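Work Organisation and Automation
Unit 7: Desk set-up at the Denbridge service depot
Notes by Hae-won Kwak

Background

The Denbridge depot prepares office equipment for issue to staff at the Flindunville and Bronthorpe sites. Before automation, one technician took an item from stock, checked it, laid it out with its cable and signed the job sheet. The work was graded as a single task and paid at a single rate.

Under the Bellini scheme, the laying out is done by an arm with a two-fingered gripper. Checking and signing stay with the technician. In the first January after the change, 778 jobs passed through the cell.

What changed in the job

Handling time per technician fell. Time spent on exceptions rose, and these came in bursts, which made breaks harder to plan. Technicians also lost the informal check that comes with holding an item: a stiff key or a worn plug is often felt before it is seen. The depot added a separate hand test to the job sheet, with no change to the grade.

Training was set at 16 hours per person. Two topics took most of it: safe stopping of the arm, and how to describe a fault so that the next shift can act on it.

Terms used in this unit

Residual task: work left to a person after the main task has been automated.
Exception: a job the cell hands back.
Hand test: a manual check of keys, casing and plug.

Residual tasks tend to gather around parts that bend. A rigid item can be given a fixed position and a fixed grip, and its place in the job sheet is easy to write. A keyboard has a flat casing and straight rows of keys, whereas its cable may settle in a loop behind it with the USB plug lying free on the table, and the written procedure must say who deals with each. Where it does not, the work falls to whoever is nearest and goes unrecorded in the staffing figures. Read section 2 of the depot agreement with this in mind.
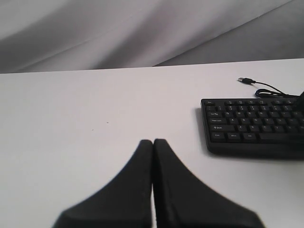
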